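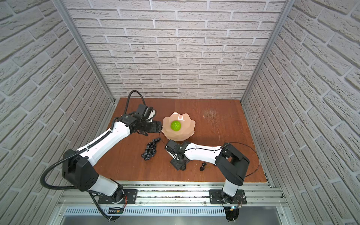
Los dos brazos de la celda de Grarevex, con las uvas todavía fuera del bol.

Dos brazos, un frutero y mucha paciencia

Rodica Iordache lleva desde marzo enseñando a un robot a recoger fruta, y dice que ha perdido las ganas de comer macedonia. El sistema es sencillo de contar: ella mueve dos mandos, los brazos la imitan al otro lado del panel y todo queda grabado. Cuando haya 150 demostraciones buenas, el modelo intentará hacerlo solo. De momento van 40. Las malas no entran en la cuenta, por piedad.

Severino Bermúdez, que teleopera por las tardes, sostiene que lo difícil es no tener prisa. Un titubeo de la mano se graba igual que un acierto, y luego el robot titubea con una convicción admirable.

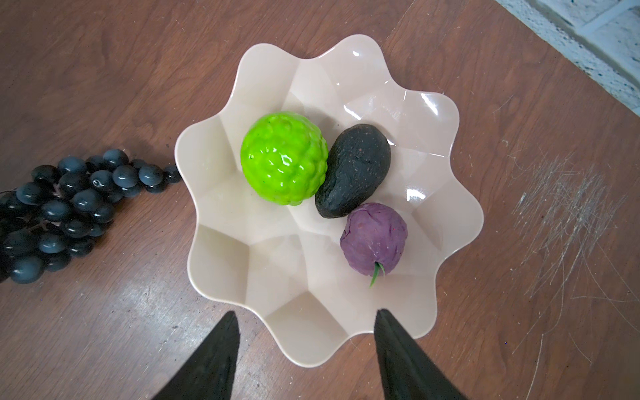

Las cámaras de muñeca son la novedad de esta temporada. Severino las pidió tras 17 intentos seguidos de agarrar a ojo, y ahora ve lo mismo que verá el modelo: las puntas negras de los dedos, el borde ondulado del bol y, dentro, la fruta verde llena de bultos pegada al aguacate. El racimo, tumbado a la izquierda sobre la madera, es la asignatura pendiente. Se puede coger de muchas maneras, y Rodica y Severino defienden dos incompatibles.

Quien quiera probar los mandos puede apuntarse con Celeste Teixeira. Turnos de seis demostraciones, café aparte.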